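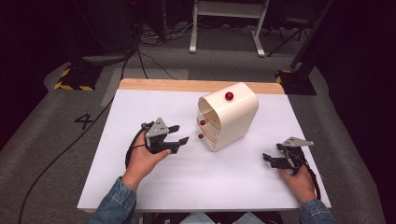

Small open-fronted cabinet with a rounded top, holding red balls on both shelves.

A tabletop display cabinet is a small, open-fronted unit for keeping light items in view. Rounded-top models have a curved outer shell and thin horizontal shelves. The Wosten pattern has two shelves and is commonly finished in cream or another neutral colour.

Placement

The cabinet is set on a level, pale surface so that small items stand out. Balls may roll and are stored on a shelf with a shallow lip.

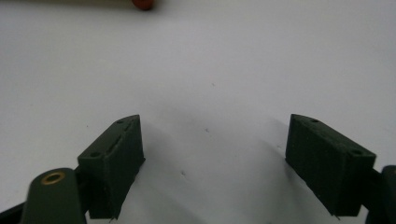 Care

Shelves are emptied, then wiped with a damp cloth.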